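Is the observation deck at Trilitz Tower worth it with a kid who hates elevators?

Posted in: Towers, Viewpoints & City Sights
Asked by Solange Rezende, July 21, 2021

Hi all! We're going to be in Jastcombe for a long weekend with my mother and my son, and I have been going back and forth on Trilitz Tower for so long that my husband has banned the subject at dinner. I love a tall building. I will happily stand in a line for one. My son loves them too, from the ground, but he gets very upset in elevators, especially the fast ones where your ears pop.

So what I want to know is whether the ride up is really as quick as people say, whether there's any way to break it into stages, and whether the view is good enough that I should push for it. I've also seen people mention the old Assunção bell tower across the river, which has stairs only. My mother has a bad knee, so that one has its own problem, but she says she's perfectly happy to sit in a café with a pastry while we climb.

We could go up early or close to sunset, we're flexible. Also, is the glass floor part something you have to walk across, or can you skip it? I'm fine with heights but I do not do glass floors. Thanks so much in advance, you were all such a help with our December trip!

Gervásio Xavier
Hi Solange, I've been up Trilitz more times than I'd like to admit (every visitor I get wants to go, and I always say yes) so I'll try to cover everything.

The elevator is fast. I timed it on my phone once and got 30 seconds from the lobby to the deck. Your ears do pop. It isn't a scary ride, there's no shaking and it's brightly lit, but if the ear thing is what bothers him then he's going to notice it. I give my niece a hard candy and tell her to swallow a lot, and she's fine.

You can sort of break it up. There are 2 sets of elevators, and the slower one stops at the food hall on level 12. That one feels like a regular office elevator. What I'd do is take him up to the food hall first, get a juice, look out of the big windows on the river side, and see how he feels. If he's had enough you've still seen something and you haven't paid for deck tickets. If he's up for it, you can buy them right there at the little counter next to the noodle place, and the line is usually shorter than the one in the lobby.

Glass floor: totally optional! It's a strip along the north side and there's normal carpet all the way behind it. I've walked across it once, holding on to a stranger's backpack, and I don't plan to repeat it.

As for the view, I'd go early. Sunset is gorgeous but everybody has the same idea, and people plant themselves at the west windows and won't budge. In the morning you get the whole bend in the river and the hills behind Kamumcombe if it isn't hazy. Check the sky before you pay, they don't give refunds for fog. Ask me how I know.

About Assunção, the stairs are stone and they get narrow near the top, with people coming down while you're going up. It's a nice climb for a kid with energy. The gallery at the top is open air with a high railing, and you get a lovely view of Trilitz itself, so if you're someone who likes taking pictures of tall buildings it might even be the better of the two. The café your mother wants is on the square, the one with green awnings. Get the custard thing. Skip the coffee.

If I had your family and one day, I'd do Assunção first thing while the steps are quiet, lunch in the food hall at Trilitz, and then let him decide about the rest. Have a great trip and please report back!

towerfan_jo
went last year it was ok. kind of expensive for what it is but the gift shop is good. didn't see any kids crying in the elevator if that helps

Kamumcombe Mom
My daughter was the same about elevators! What worked for us was letting her push the button and count out loud. We only did Trilitz, so I can't tell you about the bell tower, but I want to add that the restrooms on the deck level are tiny and there was a long wait, so go at the food hall before you head up. Strollers have to be left at the bottom too, in case anybody reading this has a smaller one.

Also bring a sweater for your mother if she comes up with you. They run the air conditioning like they're storing fish up there. We lasted one lap and then went down for hot chocolate.

Solange Rezende
Oh this is wonderful, thank you both (and jo)! The food hall plan is perfect, I had no idea you could stop halfway. I'm going to let him push all the buttons he wants. Custard thing noted and passed on to my mother, who is now more excited than any of us. 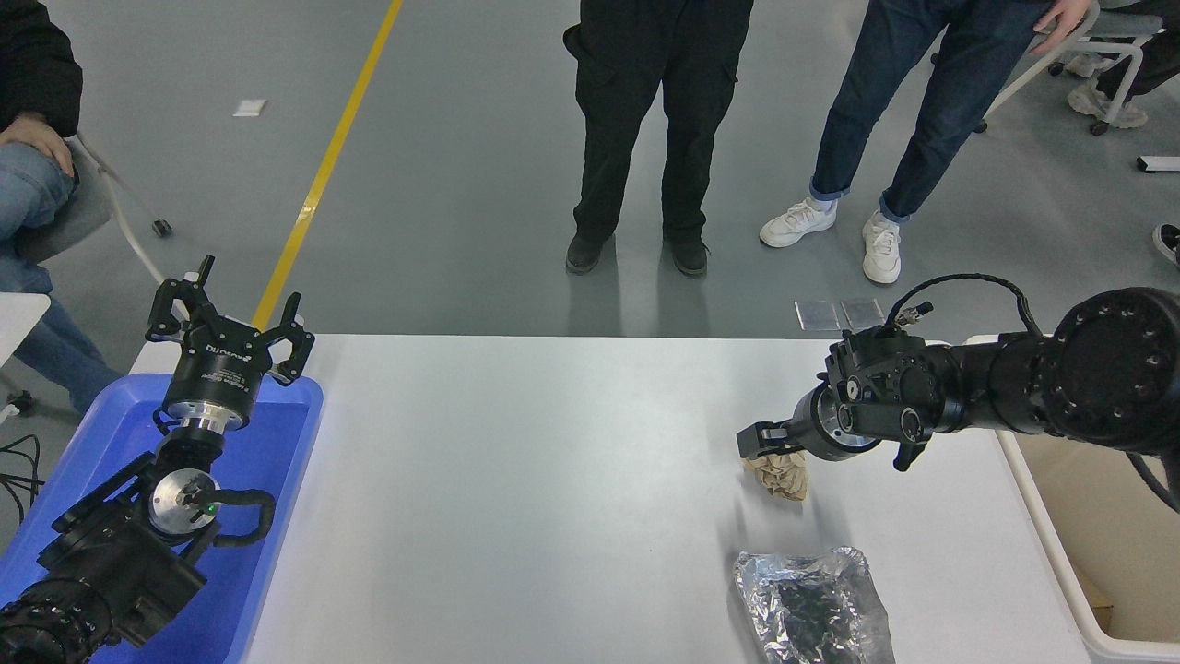
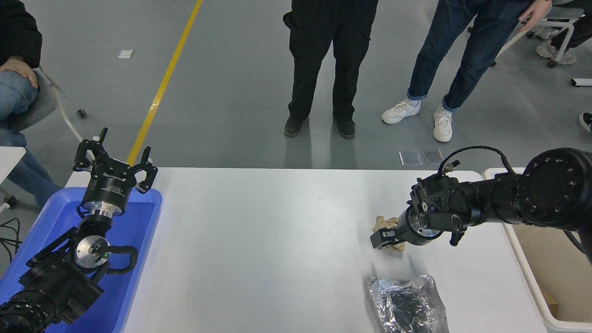 3 min read

Gervásio Xavier
One more thing I forgot, Solange. If you're walking between the two, use the footbridge and stay off the main road bridge. The sidewalk on the big one is narrow and the buses come really close. The footbridge takes a little longer but you come out right by the side entrance of Trilitz, and the security line there tends to move faster than at the front. They'll look in your bags and they do take away glass bottles, so finish your drinks first.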